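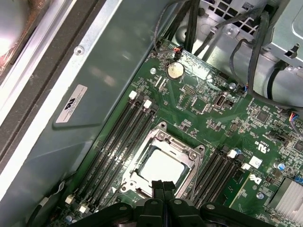

The May stoppage on cell 2

May 2020

Cell 2 at Rosgate takes retired servers and desktop machines apart for Plornetti, who buy back the boards and processors for reuse. It was down for most of a week this month after the arm closed on a processor it should have left alone. These are the notes and pictures from the work that followed, put up so the October crew has something to look at when they start on the same kind of machine.

The job is processor removal. The arm comes in over the socket, the retention frame is opened, and the gripper lifts the processor by its edges and sets it in a tray. Memory comes out first on these boards. With four slots on each side of the socket, the modules leave very little room for the fingers if they are still in.

What went wrong

On the morning shift the arm came down over the socket and closed its fingers before the height check had finished. The fingers met short of the processor and the arm kept pushing down for a moment until the force limit stopped it. The limit had been raised in the spring to get past a run of stiff latches, and the change had not been written on the cell sheet. Mehrangiz Salehi was at the panel and hit the stop as well, but the arm had already quit by then.

No one was hurt. The guard door was shut and stayed shut until power was off. One board was scrapped for bent socket pins and one processor went to the test bench with a mark on the lid. It passed, but Plornetti decided not to resell it.

What we found

Etelka Szalai went through the log the same afternoon. The height check reads the distance to the heat spreader, and the reading had dropped out for two cycles in a row. When that happens the program is supposed to back off and ask for help. It had used the last good number instead, which came from a case with a deeper tray. The lids on these processors are pale and throw back a lot of light, and dropouts are more common on them than on the darker parts we ran last year.

Chih-ming Choi repeated it at low speed with a scrap board. Out of 99 tries the reading dropped out on enough of them to make the cause plain. Turning the work light down helped. Moving it to the other side helped more.

Cables

A second problem came up while we were looking for the first. Loose cables along the side of the board can shift when a case is set down in the fixture, and the wrist had brushed them on earlier runs. The log shows small bumps in the force reading that had been put down to vibration. Mpho Du Plessis now ties the loose runs back before a case goes in. Small header plugs are left connected unless they are in the path. Pulling them costs more time than it saves.

The coin cell stays in until after the processor is out. It used to be the other way around, and we lost a couple of cells down the side of the case – not a great thing to have rolling around under a live arm.

What changed

The force limit is back to its old setting and needs a second person to change it. The program stops on the first missed height reading. The work light has moved, and its new place is marked on the fixture with tape until Prerora can make a proper bracket.

Every case gets a slow first approach with someone watching the wrist view. It adds a little to each machine. Over a batch of 2000 that will be noticed, and Venla Heiskanen has already told Plornetti to expect the next delivery late.

The finger pads were replaced and the old pair kept. One has a nick on the inside face, which may be from this event or from before. Pads are now checked every 1000 picks and the date goes on the sheet.

Still open

The bracket is not in. The tray depths in the program need to be measured again for the Tang cases, and those should not be run on cell 2 until that is done. If the height reading drops out with the light in its new place, stop the cell, leave the case in the fixture and call Etelka.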